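**To the Tomaszewski Fund, from Unden Football Club, youth section: how the season is going**

Dear Lech Górecki and everyone at the fund,

I promised you a report once the fall schedule was done, and November has come and gone faster than I would have liked, so please forgive me if this runs on a bit (there is a lot to tell!). The short version is that the under-15 girls' team you helped us start is alive, well, and sitting fourth in the Lasdale League, which is higher than any of us dared to guess back when we were still borrowing cones.

We have 277 kids signed up across all age groups now. The new girls' side trains twice a week on the lower field, and your grant has paid for their uniforms, their league fees and the lights. The lights were the big one. Before, we had to pack up as soon as it got dark, and by the middle of October that left us with barely enough time for a warm-up and one passing drill.

As for results, they have been up and down in the way you would expect from a team in its first season. We lost our opener badly, drew the next one, and then went on a run of 4 wins that had the parents talking about trophies in the parking lot. Hirnska put a stop to that talk. They press very high and very fast, and our back line had simply never seen anything like it, so we were three goals down before halftime. I was proud of the second half, though, which we won 1-0 with a lovely header from a corner. 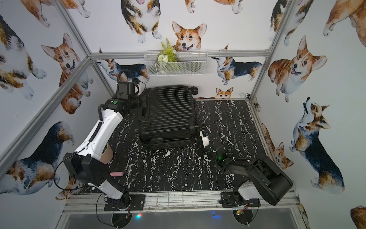
Since that game our coaches have spent most of their time on playing out from the back, and on teaching the goalkeeper when it is perfectly all right to just kick the thing as far as she can. She likes that second part better. We have also moved one of our wingers to left back, where she has been a revelation, and she has nearly forgiven us.

Away travel is where the budget is tight. We had planned on parents driving to every game, but the Lasdale fixtures turned out to be farther apart than the old league's, and we have hired a minibus 8 times. I would like to move what is left of the equipment money over to travel, if you are happy with that. The balls and goals are in good shape and should see us through spring. All 100 percent of the coaching line is spoken for, as agreed, so I haven't touched it.

After the winter break we play Hirnska again, at home this time, with kickoff at two in the afternoon. Please come if you can! There will be soup, and the girls would love to meet you.

With warm thanks from all of us at Unden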